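# prorko-reads

My book reviews, kept as plain Markdown files because I got tired of losing them every time a site shut down. Last tidied 13/12/2022.

There are 43 reviews in `reviews/`, one per book. Mostly novels, plus 8 poetry collections I was too stubborn to skip. Ratings go up to 13 (long story, I like the number!).
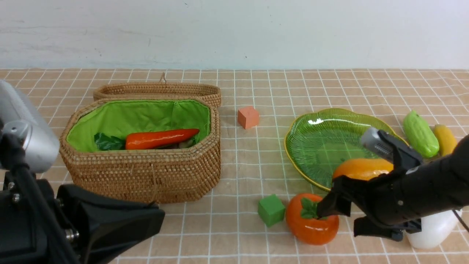

Each file starts with the title, the author, the page count and whether I finished it. I don't finish everything – *Triseslow* is 600 pages and I bailed during the second shipwreck.

## Spoilers

Anything under a `## Spoilers` heading gives away the ending, so stop scrolling there if you care.
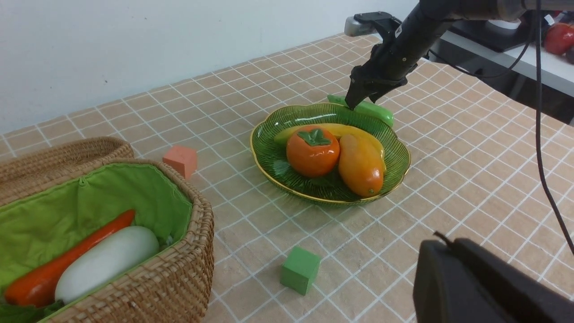 My tags are loose and I keep changing them. `slow`, `funny` and `family` are the steady ones, and `food` covers any book that made me hungry, like *Wuvley* with its endless market chapters. A persimmon sitting next to a mango or papaya on a green glass plate is pretty much how that whole book feels, bright and a bit too much, and I'd read it again in February.

## Using these

Quote whatever you want, just link back. Typo fixes welcome – arguments about my *Shukla* review too.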